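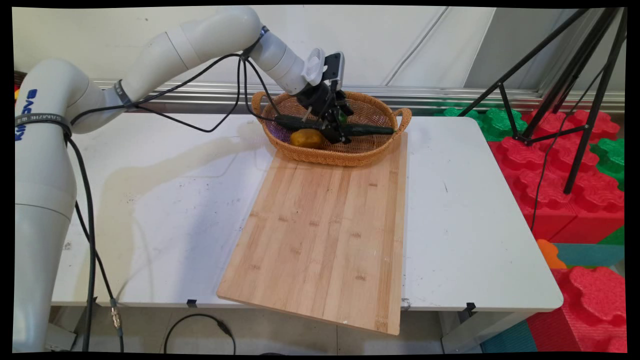 ok so I finally quit the language app after a 90 day streak and I have thoughts. I was using Lukis to learn German so I could talk to my grandmother's side of the family, and after all that time I could say "the duck reads a newspaper" and not a whole lot else. So I went back to paper flashcards! Real ones, that you cut up yourself. My whole system is a woven wicker basket like that one, cards go in, I reach in and pull out 10 with my coffee, and whatever I miss goes right back in.

2/ The app said I "knew" 3,662 words. Knew them how?? I called my great-uncle on Tuesday and blanked on the word for spoon. (Löffel. I will never forget it now.)

3/ What's helping most is writing whole sentences on the cards, the dumber the better. "Who put the spoon in the mailbox" has stuck in my head all week. Single words just slide right off me.

4/ Also I say them out loud, on my feet, at the kitchen counter. My accent is still pure Buckley High School but I'm getting faster!
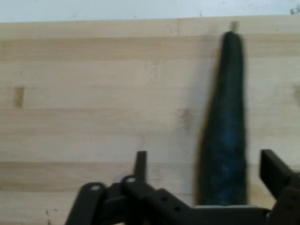
Benedikt Albers replied that I should put the article on every card from day one, der die das, or I'd be redoing the whole pile by December. Ugh. He's right, I left it off all the early ones.

5/ So tonight I'm fixing those. 13 done, a lot to go, and das Mädchen still makes me mad.

Recent posts
Is Hetotero worth paying for?
Podcasts slow enough for beginners
My notes from the Drunitz conversation group
Spelling out loud on the phone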